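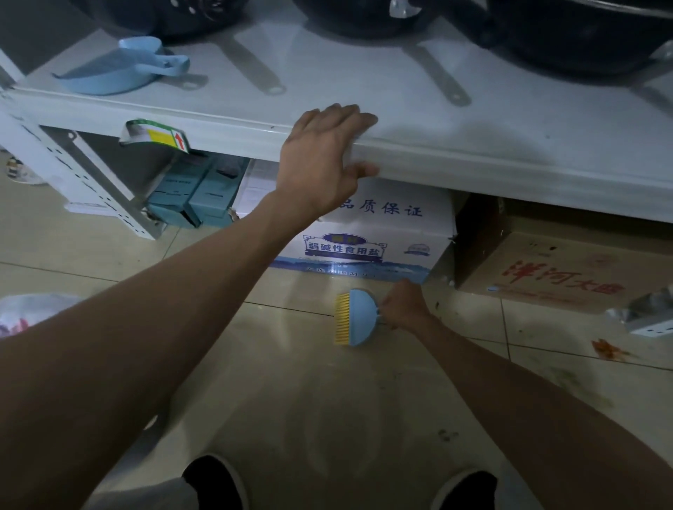 Ticket 3766 came in as "guideline unclear, please clarify," and it has been open long enough to have its own coffee mug. The guideline is section 3 of the Prodico demonstration rules, the one about support contacts. It says a hand that isn't doing the task should be "at rest and out of the work area." Fine on a lab bench. Then you get down on the floor of a shop with a hand brush, and your left hand goes to the front edge of the shelf where the frying pans are, because knees are knees. The checker calls that an unplanned grasp and bounces the episode.

Status: open
Queue: demonstration standards
Site: Anisberg
Reported by: floor team
Assigned to: Gwenaël Gautier

Reported behavior
Episodes of low-level sweeping rejected with code 721, "second object grasped, no task label." The operator was told to keep the left hand off the fixtures. The operator asked where the left hand should go. No answer on record.

Expected behavior
A person steadying themselves is allowed to steady themselves.

9:10 Gautier
Took the ticket. Read section 3 twice. It was written for Kaplan's tabletop setup, where the operator has a chair. I could find no mention of floors anywhere in the document, though there is a full page on sleeves.

9:40 Gautier
Pulled 32 of the rejected episodes. Same pattern in the ones I watched: brush in one hand, shelf in the other. The checker sees curled fingers on an edge and decides somebody is stealing the shelf.

10:25 Floor team
We tried it with the hand on the thigh as suggested. Sweeping got slower and the camera view swung all over the place. We also tried it with the hand in the air. Please don't ask for the hand in the air again.

10:50 Gautier
Noted. Withdrawing the hand in the air.

11:30 Pidunent support
The checker is working as designed. It has two states for a hand, free and grasping. You may add a third through the label file. We recommend agreeing on a definition before adding it, as the last customer did these in the other order.

13:05 Gautier
Draft wording for section 3, comments please:

3.4 Bracing. A hand may hold or lean on a fixed surface to support the body. Label it "brace" from first contact to release.
3.5 The surface must be able to take the load. Shelf edges count if the unit is anchored. Price tags, pan handles and stacked cartons do not count.
3.6 A brace that moves goods stops being a brace. Label it as contact and keep the episode for review.
3.7 Robots replaying the episode must not copy a brace unless their own force limit has been set for that surface.

13:20 Floor team
Who checks that the unit is anchored?

13:22 Gautier
You do, before the session. It's going in the setup sheet under "clear the walkway," which I am told people also read.

14:15 Floor team
3.6 needs an example. If I put my hand down and bump the dustpan on the shelf, is that contact with goods or with equipment?

14:40 Gautier
Equipment. Label it as contact anyway. I refuse to write a 3.8 about dustpans.

15:30 Gautier
Added "brace" to the label file on the test queue and reran the batch. Code 721 is gone on all but 3. Those have the hand sliding along the edge mid-stroke, and the checker splits it into several short grasps. Sent to Pidunent with timestamps.

15:55 Pidunent support
Received. Raise the minimum release time in your settings and rerun those.

16:20 Gautier
Raised it, reran, all pass on test. Not touching the live queue until Kaplan signs off on 3.7. Their arm has no knees and I would like that in writing.

Next action: Kaplan to review 3.4 through 3.7
Workaround until then: record as normal, put "bracing" in the notes field, ignore code 721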